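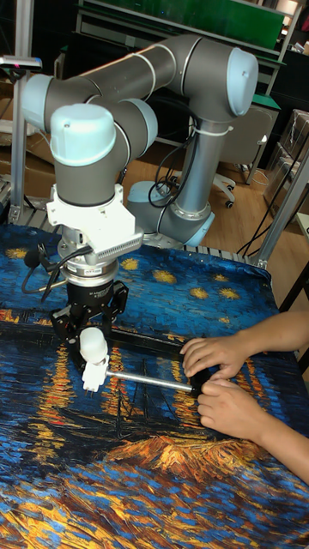 A reader of the last bulletin asked whether the centre could not simply buy a second arm this year and settle the question of fittings afterwards, as had been done with the milling machines. The point was put to the Folwood equipment planning manager at the start of our conversation, and the answer was that the milling machines were the reason it would not be done that way again.

"The machines were a good purchase," the manager said. "The fittings were bought over the following two years out of whatever was left in the consumables line, and no single document shows what the whole thing cost. When I was asked to plan for automation I was told the figure had to be complete on the day it went up for approval. That has shaped everything since."

The interview was held at the Morkcombe site on Mar 26, 2024, shortly before the draft equipment plan was circulated to departments. The plan covers the assisted assembly area at Morkcombe and a smaller cell proposed for Pramstead. What follows is drawn from that conversation, with a few points confirmed afterwards in writing.

Scope of the plan

The work under consideration is assembly in which a person and a collaborative arm share the handling of a part. A typical operation has the gripper closed on a small moulded piece at one end of a thin metal rod while the operator has both hands on the other end. The manager was asked why an operation of this kind should come first when the centre has heavier and more repetitive work.

"The heavy work already has lifting equipment," the manager said. "It is dull, but it is provided for. Long, light parts are where we have nothing. A person needs a third hand, and at present the third hand is a vice or a colleague. If it is a colleague, that is a second salary standing at the same bench for the length of the job."

The centre recorded 244 requests for a second pair of hands in the assembly area over the last full planning year. The manager described this as the most useful number in the plan and also the least satisfactory, as it depends on people having filled in the request sheet.

"I have been asked whether it is an overstatement. My view is that it is low. A good many people will ask whoever is nearest and get on with it. I have not tried to correct for that. The plan uses what was written down, and if the case cannot be made on what was written down then it should not be made."

The arm and what surrounds it

Much of the discussion concerned the difference between the price of an arm and the price of a working cell. The draft plan separates the two throughout, and departments submitting their own bids have been asked to do the same.

"Suppliers quote for the arm and the controller," the manager said. "That is reasonable from their side. What arrives on a pallet does not assemble anything. You need a table that does not move and a frame to carry sensors. Then there are the mounting bracket, the gripper, the cabling and some means of keeping the cabling out of the way. You need floor space with enough room for a person to stand at the side and reach in comfortably. None of that is exotic, and all of it has to be paid for."

Cabling was mentioned more than once. In the manager's experience it is the item most often left off a bid, and the one most likely to stop a cell later. An arm that folds and turns will pull on anything fixed to it. The plan now includes an allowance for cable guides and replacement leads at each cell, set at £2,293 for Morkcombe, with the Pramstead figure to follow once the layout there is agreed.

"People laugh at that line. It is very precise and it is for cables. It is precise since it was priced from a list, item by item, and I would like the rest of the plan to be as well founded."

Asked about table surfaces, the manager said that the plan makes no provision for a standard covering. Departments may use what suits the work, including printed cloth, so long as it lies flat and is secured. Where cameras or other sensors are used to find parts, the covering should be recorded with the cell settings, so that anyone setting up the same task at another site knows what background it was set up against.

Grippers

The draft plan recommends two-finger grippers for both sites. This was questioned by one department during early consultation, which would have preferred a tool with more fingers for irregular parts.

"I understand the request," the manager said. "A two-finger gripper will hold a part with two reasonably parallel faces very well. If your part has a dome on top and a squared section beneath, you take it by the squared section. If it has no such faces, you make a pair of fingertips to fit it. We can make fingertips here. We cannot make a multi-finger hand here, and we could not repair one."

The recommendation is for the same gripper on every arm. Spare fingers, spare leads and one spare body would be held centrally at Morkcombe and sent to Pramstead when needed. The manager accepted that this would leave Pramstead waiting on occasion, and said the site had been told so plainly.

A different arrangement was considered in which each site would hold its own spares. It was dropped on cost. The manager added that it had been dropped for this plan only, and that the Pramstead request would be kept on file and looked at again if the cell there proved busy.

Choosing a supplier

Three routes were examined: outright purchase, lease, and a managed service under which an outside firm would own the equipment and charge by use. Shehu, the firm that maintains the centre's test benches, was invited to comment on all of them and supplied an outline price for each. No contract has been placed.

The managed service was ruled out early. "It suits an organisation that knows its volume," the manager said. "We know our requests. We do not know our volume, and I suspect it will rise once the equipment is in the room. A charge by use would discourage exactly the people we want to try it."

Between purchase and lease the decision is closer. The lease offered by Shehu runs for seven years and includes an annual inspection. Purchase is cheaper over the same period if the arm remains in service throughout, and dearer if it is replaced early. The draft plan recommends purchase for Morkcombe and lease for Pramstead.

"I expect to be asked why we are doing both," the manager said. "At Morkcombe the work is established and the floor is ours. At Pramstead the building itself is under review. I do not wish to own a machine bolted to a floor we may have to give up."

Training and time

The plan sets aside more than 200 hours of staff time for training across the two sites in the first year. This is shown as a cost, although no invoice will be received for it. The manager regards this as the part of the plan most likely to be challenged when savings are sought.

"It is the easiest thing to remove on paper," the manager said. "The hours do not disappear. They are taken from production without anybody having agreed to it, and then the cell is blamed for being slow."

Training will cover safe working beside the arm, setting a grip, teaching a position and stopping the arm. Operators will be asked to practise holding and releasing a part jointly with the gripper before any production work is attempted. The manager noted that operators who had attended early sessions asked more questions about letting go than about anything else: how firmly the gripper holds, who releases first, and what the arm does when the load on it changes. Those questions have been written into the course outline.

Each cell will also need a risk assessment specific to its task. A general assessment for the arm will not be accepted in its place. Departments have asked whether one assessment could serve both sites where the task is the same. The answer for the present is that it could not, as the access on each side of the table differs.

What departments should submit

Departments wishing to be included in the first round should send the equipment office a short account of the task, the number of recorded requests it has generated, drawings of the part, and a sketch of the bench showing where the operator would stand. Prices are not required at this stage. Bids that give only an arm model and a total will be returned.

The equipment office will visit each bench before the plan is made final. Approval is expected in July, after which orders for Morkcombe may be placed. The date for Pramstead depends on the review of the building.

Asked whether the plan might be extended to other kinds of work in the following year, the manager was cautious. "I should like a full year of figures from one cell before I ask for another. We have the request sheets for the year before, so there will be something to set it against. Departments could help a great deal by filling them in."

Request sheets are available from the equipment office at Morkcombe and from the reception desk at Pramstead.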